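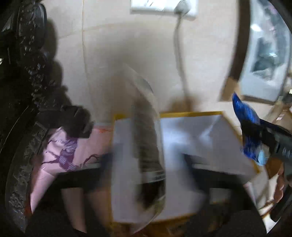

Zorkarwood Pantry Club

Refilling From Bags Without Wearing Half of It

I love a refill day. There is something so satisfying about lining up the jars, getting the counter clear and working through every floppy bag in the cupboard until it all has a home! If your shelves look like mine did in June (three half bags of the same lentils, all held shut with the same kind of clip), set aside an evening and go for it.

We do ours on a Thursday after supper, but any time you have an hour and a free stretch of counter will do.

What you need

Clear bags of dry food, whatever you have open or want to open
Clean jars with lids, completely dry inside
A cutting board, as big as you own
Scissors
A wide funnel, or a sheet of stiff paper rolled into a cone
A kitchen scale if you want to label the weights
Masking tape and a marker

Setting up

Put the board down flat against the wall tile with the socket well above it. I like a light-colored board with a bright border, like our white-grey one with the yellow edge, as spilled grains show up on it right away and you can tip the whole thing back over a jar at the end. Push appliance cords off to one side before you start. A bag that catches on a cord goes over fast, and I have swept up enough rice to last me.

Shaking down

Stand the bag upright on the board, hold it near the top and tap the base a few times. Everything settles and you get a nice long empty flap of plastic to work with. Don't skip this! It makes the cutting so much easier, and with long narrow bags it makes all the difference.

Now pinch the flap flat and run your fingers down it to push out any bits stuck up there.

Cutting

Cut straight across, just under the seal, if you're emptying the whole bag. If you only need part of it, snip one corner at a slant and make the hole about as wide as your thumb. You can always cut more.

Before you throw anything out, read the label and copy the date and cooking times onto a strip of tape. I forgot this with a Memon grain mix and we spent weeks guessing.

Pouring

Set the funnel in the jar and the jar on the board. Hold the bag low with one hand under the bottom, tip it slowly and let it run. When it clogs, squeeze the sides of the bag gently and it'll get going again. Stop a finger's width below the rim so the lid goes on clean.

Which jar for what

My 1000 ml Lellum jars take a big bag of beans with room left over, and the 600 ml ones are just right for seeds, loose tea and dried mushrooms. The little Drilar jars are lovely for spices. Weigh what's left in the bag if you aren't sure (I had 113 grams of dried mint once and it filled far more jar than I expected, so with leafy things, go up a size).

Leftovers in the bag

Press the air out, roll the flap down tight toward the contents and tape or clip it. Stand it behind its matching jar so you remember to use it up first next time.

Wipe the board, stick on your labels and put the tallest jars at the back. Then open the cupboard door a few extra times that evening to admire it. I always do!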